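The Bed

Zinhle Modise had been at Homari for three weeks before they let her near the bed.

Before that it was cups. Cups into a rack, cups out of a rack, cups on their sides, and once a whole afternoon of cups with the handles turned to the wall. She had got good at cups. So had the machine, which was the point, and in February Borislav Angelovski came down the row of desks and said they were moving on to cloth.

"What sort of cloth?" she asked.

"Any sort. People want the bedroom done. Nobody has ever rung me up about cups."

The mattress had come from a hotel that was refitting. It had a grey headboard that went round one side of it, and a cream sheet. She was to work with the hand gripper, squeezing the fingers open and shut, and do each job the way she would want it done at home. She was to do it 300 times and then they would see.
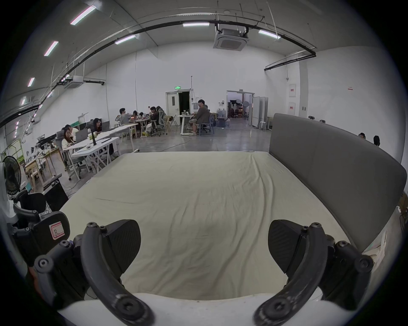

At home she made her bed by pulling the duvet up and leaving the room. She didn't mention this.

The first day she did thirty and her wrist ached. The second day she did more. The others got on with their own work and after a while she stopped noticing them. Lejla Leka, who ran the training, wanted the cloth folded in half and in half again, edges together, and put down by the headboard. If a corner slipped Zinhle was to carry on and fix it, as it would slip for the machine as well.

"What if I do it badly?"

"Then it learns badly," Lejla said. "But do it badly in different ways, if you have to. It copes with that better."

Zinhle rang her mother that evening and told her she was being paid to fold the same cloth. Her mother had cleaned at the Talby Hotel for years and wanted to know what they did about the corners of the sheet.

"We haven't got to corners."

"Then you haven't got to beds," said her mother.

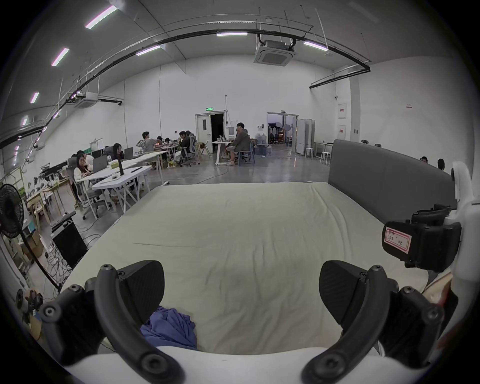

The blue cloth, in a loose heap.

By the end of the month they had 3235 folds, counting the ones Hrvoje Mladenović did on the late shift, and on a wet afternoon at four o'clock they let the machine try. It was in the other room, an arm on a stand with a bed of its own. Everyone found a reason to go through.

It took hold of the cloth at the second attempt. It lifted it, waited, and let it down again in much the same heap. Then it went round to the other side and did what Zinhle did, a little shake before the first fold. She hadn't known she did that until she saw the arm doing it.

"Is that you?" said Hrvoje.

"I think it must be."

It folded the cloth in half. The second fold went wrong and one end hung out like a tongue. The arm smoothed it twice, which was also her, and stopped. Four minutes, Lejla said, and wrote it down. Borislav asked whether they could tell the customer it folded.

"You can tell them it folds blue cloths," Lejla said.

"And a white one?"

They tried a white one. It picked up the sheet along with the cloth and pulled until somebody pressed the button.

Borislav went off to make his call. Lejla put the sheet straight by hand, going round the mattress and tucking it in without seeming to look, and the whole thing took her less time than the arm had spent waiting. Then she went to find a chair.

Zinhle stayed behind for a bit. She picked up the blue cloth and shook it out, and caught herself, and shook it again to feel how it went. It was her mother's shake. She had stood in doorways at the Talby in the school holidays and watched it done to pillowcases, one room after another, all the way down the corridor.

"We'll want 600 more," Lejla called through. "White ones, tomorrow. Can you do mornings?"

Zinhle said she could. She asked when they would be starting on corners.

"Summer," said Lejla. "If he gets the money."

She rang her mother from the bus and told her summer.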